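A lesson from a loose screw

Last March I started to collect demonstrations for our bathroom task at Diltia. The work is simple to explain. One person holds two grippers, one in each hand, and moves small things on a table. The computer must then learn the same movement. My colleague Tahmineh Khosravi had recorded one part of the data, and I recorded the rest.

After 600 demonstrations we trained the first model, and it was bad. The arm closed its fingers too early, always a little before the toothbrush. I thought the fault was in my code and I spent many evenings reading it again.

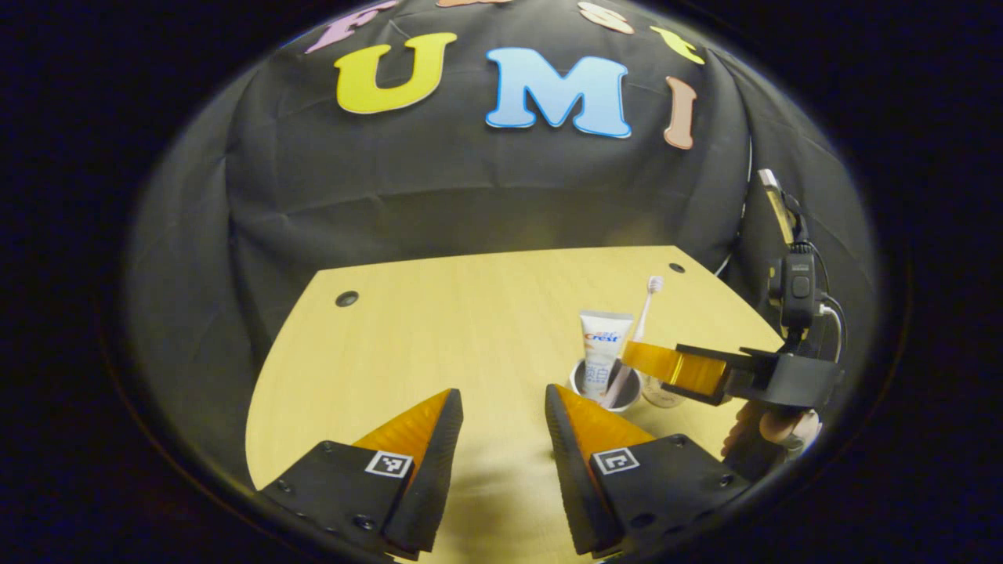
Tahmineh was the one who found the reason. She plotted the opening of the fingers for each recording, and in 131 of them the right gripper was never fully open, even when we had opened it completely. We compute this opening from the square markers on the fingers. One finger mount had a screw which was not tight, so the marker had moved a little, and the number became wrong. I had seen this finger shake and I did not write it down. For this I am still ashamed.

We removed the 131 recordings and made them again, which was slow work. The new model closes at the correct time in most trials, but it still pushes the cup sometimes, and I do not know why.

Now I check the screws before each session and I save one short calibration file with the fingers open and closed. If your numbers look strange, please touch your hardware before you rewrite your code. I will write about the cup problem when I understand it better.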